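Fruit flies in the kitchen, two weeks in, traps not working
Stondasgate Neighbors Help Board > Home and Kitchen
Viewed 1168 times

Posted by Macarena Soler

I have fruit flies. I have had them since the start of June, and by now I think they have me. I've read the older threads and done what they say: a jar of cider vinegar with a drop of dish soap, a funnel made from a sheet of printer paper, and a saucer of red wine that I resented giving up. The jar catches plenty. There are always more.

I take out the trash every night. The counters get wiped down. I've stopped buying bananas, and I like bananas. We rent the upstairs of a house on Flarkeck Lane, unit 2, and the people downstairs say they don't have any flies, in a tone I didn't care for.

Is there something I'm missing, or do I wait for winter? I don't want to spray anything near food. Also, do I have to give up keeping produce out altogether? The fridge is small and already full of my roommate's condiments.

Posted by Yasuo Tamura

Get a Redero trap from the hardware store. Worked for me.

Posted by Rin Uchida

The traps are fine. What they do is catch adults, and the adults have usually laid eggs by the time they go for a swim in your vinegar. You're bailing the boat and the hole is somewhere else in the kitchen. Look for the hole.

Places to check, going by my own shameful record:

The sink drain. Tape a piece of clear tape across it at bedtime, sticky side down, leaving a gap for air. If there are flies stuck to it in the morning, something is living in the gunk. Scrub the inside of the pipe as far down as a long brush will reach, then pour in very hot water from the tap. Bleach runs straight past the slime and makes you feel productive. If the flies on the tape look fuzzy, like tiny moths, you have drain flies, and the vinegar was never going to interest them.

The recycling. One beer can with a swallow left in it can keep a family going for weeks. Rinse everything, and then rinse the bin, which is the part people skip.

Under and behind things. I once found a potato behind the Takagi rice cooker that had gone on to the next stage of its existence. Pull out the stove if you can. Check the bottom of the onion bag.

The mop and the sponge. Sorry. Smell them.
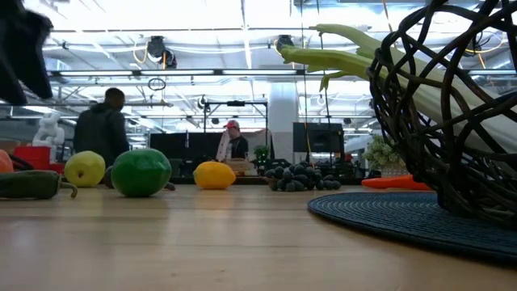 You don't have to give up keeping produce out. Whole fruit with the skin intact is a lot less appealing to them than anything split, bruised or leaking. Wash it when you bring it home, dry it well, and spread it out so nothing sits in a pile going soft where you can't see. Lemons and limes will hold up for a good week on the counter in most kitchens. Tomatoes are fine until one of them splits, so go over them every morning. Peaches in a warm June are basically an invitation, and those are worth evicting a few condiments for.

Once the source is gone, keep the vinegar out for another week or two, because whatever has already hatched still has to live out its little life. It will look as if nothing is happening for several days. Don't lose heart and buy a gadget (no offense, Yasuo).

Comment by Macarena Soler

It was the recycling AND the drain. The tape looked like a raisin cookie. I've scrubbed both and will report back. My roommate denies the can.

Comment by Yasuo Tamura

None taken. It's a good trap though.

Posted by Haruto Tsuji

Coming at this from the landlord side — if the drain keeps growing slime after you clean it, say so in writing. A slow drain or a leak under the cabinet stays damp, and damp is all they ask for. I had a tenant fight flies for most of a summer over a loose fitting that took me ten minutes to fix. She could have called. I could have looked. We're both still a bit sore about it.

And ignore the downstairs neighbors. Everyone in that building has flies.

Comment by Kimie Kikuchi

Downstairs neighbor here. We do not.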